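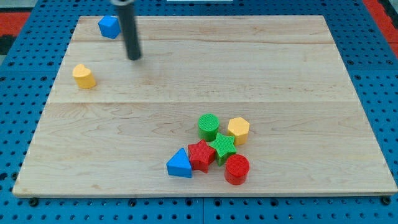 News > Press Releases > Products

Search press releases Enter keyword Go

Last updated: 7/12/24

Dalgleish opens orders for its Plosham play boards and shape blocks

VISBERG - I've been making wooden things for kids at Dalgleish for a good while now, and I don't think I've ever been this excited to send out a press release (I usually put it off until somebody makes me!). Orders are open for the Plosham set, our new play board with a bag of chunky, colorful plastic shape blocks to go with it.

The idea started with a complaint. A preschool in Poratance had been using one of our old serving trays as a building surface, and the teachers told me the raised rim kept getting in the way of little hands. So I took the rim off. Then I made it bigger, and then I made it bigger again, and by May we had a flat board made of pale planks joined side by side, with nothing around the edge to bump into.

I went back and forth on the color of the wood for weeks. We tried a dark stain and the blocks looked gloomy on it. We tried white paint and it showed every crayon mark in the building. The light maple color won easily - bright blocks look great against it, and kids can find the piece they want without digging around.

You'll see the lines where the planks meet, and I like them. Children use them as roads, fences, and the edge of the ocean. Boards pick up scuffs once they're in use, too. Ours at the shop has plenty, and I've stopped sanding them out.

The blocks are sold with the board or by themselves, so if you already have a good table you can skip the wood completely. We pack them mixed up on purpose. Sorting them is half the fun, and my own kids will happily spend a rainy morning doing just that before they build a single thing.

The full Plosham set is $85, and extra bags of blocks can be added to any order. The first run is 275 boards, all finished in our Visberg workshop. Schools and libraries can order up to 100 at the group price, but please get in touch before you do so I can check what's on the shelf! Shipping takes 2 weeks.

Care is simple. Wipe the board with a damp cloth, dry it flat, and keep it away from the radiator. The blocks can go in a sink of warm soapy water.

If you'd like to try a set before buying, we keep one out on the front counter in Visberg, and the Poratance shop will have theirs soon. Reporters and bloggers who want a board to borrow can write to the Dalgleish press desk. I answer most of those messages myself, usually with sawdust on the keyboard, so give me a day or so.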